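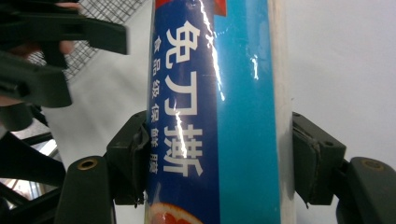 滞在者が入れ替わるたびに、玄関錠のシリンダーを交換する必要はありますか。

シリンダーの交換は不要です。Temdenは滞在期間ごとに暗証番号を発行し、期間の終了時刻に番号を失効させます。既存のシリンダーは非常解錠用として残るため、物理鍵を滞在者に渡さない運用であれば、入れ替わりの際の作業は管理画面での期間登録だけになります。物理鍵を貸与した場合の紛失や複製への対応は、従来の錠と同じです。

Temden 家具付き賃貸・短期滞在住戸向け 暗証番号式電子錠
製造:Enwood
国内取扱:Koutsoukos

製品の概要

Temdenは、家具付き月極賃貸、季節貸しの別荘、転勤者向けの借上げ住戸など、利用者が一定期間で入れ替わる住戸の玄関扉に取り付ける後付け式の電子錠です。室内側のサムターンを覆う形で駆動部を固定し、室外側に薄型のテンキーを設置します。扉への穴あけを伴う配線貫通型と、テンキーと駆動部を無線で結ぶ非貫通型があり、原状回復義務のある借上げ住戸には非貫通型を推奨します。両型の駆動部は共通です。途中で型を変更する場合は、テンキー部のみの買い替えで対応できます。

管理用の中継器Panda(別売)を住戸内または共用部に設置すると、遠隔からの番号発行、施解錠履歴の取得、電池残量の確認が可能になります。Pandaを設置しない場合、番号の登録は扉の前でテンキーまたは端末から行います。錠としての基本動作に中継器は必要ありません。

主な仕様

設置対象:住戸玄関の片開き扉
対応扉厚:43ミリメートルまで
対応錠:面付錠、彫込錠、プッシュプル錠の一部
暗証番号:8桁固定
同時に登録できる滞在期間:9件
電源:単三形アルカリ乾電池
電池寿命:15か月近く(標準的な開閉頻度、常温、中継器なしの場合)
施錠方式:自動施錠、手動施錠の切り替え式
室外側テンキー:防滴構造、照光式
室内側操作:つまみによる手動施解錠
非常時の解錠:既存シリンダーの物理鍵、外部給電端子
表示言語(管理画面):日本語、英語
塗色:黒、銀

電池寿命は開閉頻度と気温によって変わります。中継器と常時接続する設定では通信に電力を使うため、寿命は上記より短くなります。寒冷地の別荘で冬季に閉鎖する場合は、閉鎖時に電池を抜き、再開時に新しい電池へ交換してください。登録済みの期間と番号は電池を抜いても保持されますが、内蔵時計は再設定が必要です。時計がずれたまま運用すると、入居開始の時刻になっても番号が有効になりません。

暗証番号と滞在期間

番号は滞在期間と一組で登録します。期間は開始日時と終了日時で指定し、開始前と終了後の番号入力は受け付けません。番号は自動生成と任意指定のどちらでも構いませんが、同じ数字の連続と、単純な昇順・降順は登録時に拒否されます。電話番号の一部を番号にする運用は、退去した利用者が次回も同じ番号を期待する原因になるため勧めません。

連続する予約の間に清掃が入る住戸では、清掃用の番号を別に登録します。清掃用番号には曜日と時間帯の制限を設定できます。契約している清掃会社が毎週金曜日に入る住戸であれば、金曜日の日中だけ有効な番号を固定で渡しておくことができます。この番号は滞在期間の登録件数に含まれません。点検業者や内覧の仲介会社に渡す番号も同じ扱いです。

滞在の延長は、終了日時の変更で処理します。番号自体は変わりません。次の予約と期間が重なる延長を登録しようとすると、管理画面に警告が出ます。警告を確認したうえで登録を続けることもできますが、その場合は両方の番号が同時に有効になるため、親族間での引き継ぎなど、重複を意図した場合に限ってください。

短縮の場合も終了日時を変更します。中継器を設置していない住戸では、変更が錠に反映されるのは端末を扉の前で通信させた時点です。早期退去の連絡だけを受けて管理画面を更新しても、錠側の番号は元の終了日時まで有効なまま残ります。

施解錠履歴

履歴には、操作の種別、日時、使用した番号の登録名が残ります。室内側のつまみによる操作は、番号を伴わない操作として記録されます。物理鍵で解錠した場合は、サムターンの回転を検知して日時のみを記録します。履歴は古いものから順に上書きされるため、保存が必要な管理者は定期的に書き出してください。

履歴の取得は入居者の在宅状況の把握につながります。賃貸借契約または利用規約に、取得する項目、利用目的、保存期間を記載し、契約時に説明することを前提とした機能です。長期の居住契約で使用する場合は、履歴の閲覧権限を管理会社の担当者に限定するか、機能を停止する設定を選んでください。停止中も番号の有効期間の管理は通常どおり働きます。

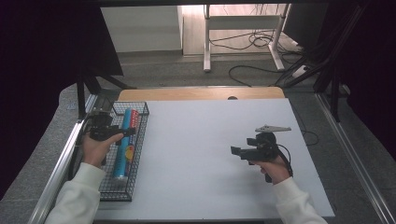
Elsie Sutcliffeからは、季節貸しの住戸では利用者が到着する時刻が読めず、開始時刻を厳密に切ると玄関前で待たせることになるため、開始側にだけ余裕を持たせられないかという意見が寄せられました。現行の管理画面では、開始時刻の前に猶予時間を加えることができます。猶予は住戸単位で設定し、初期値はなしです。清掃の完了が登録されるまで猶予を無効にしておく設定も選べます。終了側の猶予は設けていません。退去の遅れを認める場合は、期間の延長として登録してください。

取付条件

取付の可否は、扉厚のほか、サムターンの形状、サムターン周囲の平坦面の幅、ドアガードとの距離で決まります。申し込みの前に、室内側の錠まわりを正面と側面から採寸し、Koutsoukosの適合確認窓口へ送ってください。扉の表面が布張り、または凹凸の深い鏡板の場合、標準の固定板では保持力が不足します。その場合は別売の取付座を使用します。

分譲マンションの一室を賃貸に出している場合、玄関扉の室外側は一般に共用部分として扱われます。配線貫通型はもちろん、非貫通型であってもテンキーを室外側に貼り付けるため、管理規約を確認し、必要であれば管理組合の承認を得てから注文してください。規約上テンキーの設置が認められない住戸では、室外側に何も取り付けず、端末のみで解錠する構成が選べます。この構成では暗証番号による解錠はできません。

防火戸として認定された扉への穴あけは、扉の性能に影響します。該当する可能性がある扉には非貫通型を使用してください。

建物のエントランスに集合玄関機がある場合、Temdenは住戸の扉のみを制御します。集合玄関の解錠手段は別に用意する必要があります。集合玄関の暗証番号が入居者全員で共通の建物では、短期の利用者にその番号を伝えてよいかどうかも、あらかじめ管理者に確認してください。

取付手順の概略

取付前に、物理鍵で扉が正常に施解錠できることを、扉を開いた状態と閉じた状態の両方で確認します。閉じた状態でのみ動きが重い場合は、受け座の位置がずれています。受け座を調整しないまま駆動部を取り付けると、モーターの負荷が増え、施錠の途中で停止することがあります。

次に、サムターンに合う継手を選び、駆動部の固定板を仮止めします。継手は形状の異なるものが同梱されています。手で回したときにサムターンと継手の間に遊びがないこと、回転の終端で引っかかりがないことを確かめてから本固定します。接着による固定では、扉の表面を脱脂し、圧着後に所定の時間を置いてから駆動部を掛けてください。

最後に、管理画面の指示に従って施錠位置と解錠位置を学習させます。学習は扉を閉じた状態で行います。自動施錠を使用する場合は、扉枠側に磁石を取り付け、開閉検知の動作を確認してください。磁石と駆動部の間隔が広いと、扉が閉じていても開いていると判定され、自動施錠が働きません。

非常時の解錠

電池が切れた場合は、室外側テンキー下部の給電端子に市販のモバイルバッテリーを接続します。給電中に有効な番号を入力すると解錠できます。ただし非貫通型ではテンキーへの給電が駆動部に届かないため、駆動部の電池が切れたときは物理鍵が必要です。非貫通型を採用する住戸では、管理会社が物理鍵を保管し、夜間に取り出せる体制を整えてください。室内に物理鍵を置いたまま運用しないでください。

電池残量が低下すると、解錠時にテンキーの照光が点滅します。中継器を設置している場合は、管理画面にも通知が出ます。入居中の住戸で電池を交換するときは、事前に日時を連絡し、立ち入りの承諾を得てください。

複数住戸の管理

管理画面では、住戸を物件単位、所有者単位で分類できます。所有者に閲覧のみの権限を付与すると、予約期間と電池残量の確認はできますが、番号の表示と変更はできません。所有者自身が滞在する期間は、利用者と同じ手順で登録します。所有者に無期限の番号を発行することも可能ですが、賃貸中の住戸では立ち入りの根拠が問題になるため、貸出期間中は停止する設定を併用してください。

予約管理システムとの連携は、予約一覧の取り込みによって行います。取り込みの際には、住戸名、開始日時、終了日時の列を指定します。時刻が空欄の予約には、住戸ごとに登録した標準の入居時刻と退去時刻が適用されます。予約の取り消しを取り込んだ場合、発行済みの番号は失効待ちとして表示され、管理者が承認した時点で失効します。自動で失効させる設定に変えることもできます。

同梱品

駆動部、室外側テンキー、固定板、サムターン継手、固定ねじ、接着材、開閉検知用磁石、試験用電池、取付説明書。配線貫通型には貫通用の保護管と型紙が付属します。中継器Panda、凹凸面用の取付座、予備の継手は別売です。

保守と返品

清掃には乾いた柔らかい布を使用してください。アルコールや塩素系の薬剤は、テンキーの表面を白化させることがあります。沿岸部の住戸では、塩分が給電端子に付着しないよう、付属の端子蓋を閉じた状態で使用します。

未使用品の返品は、固定板の接着面が未開封の場合に限り受け付けます。適合確認を経ずに注文された製品について、扉に合わないことを理由とする返品は受け付けません。所有者の変更に伴って住戸の管理を引き継ぐ場合は、旧管理者が管理画面で登録を解除したのち、新管理者が駆動部を初期化します。旧管理者と連絡が取れないときは、住戸の管理権限を示す書面を添えて窓口へ申請してください。

適合確認、見積、管理画面の操作に関する問い合わせ
Koutsoukos 住戸設備窓口 担当:Cameron Pryor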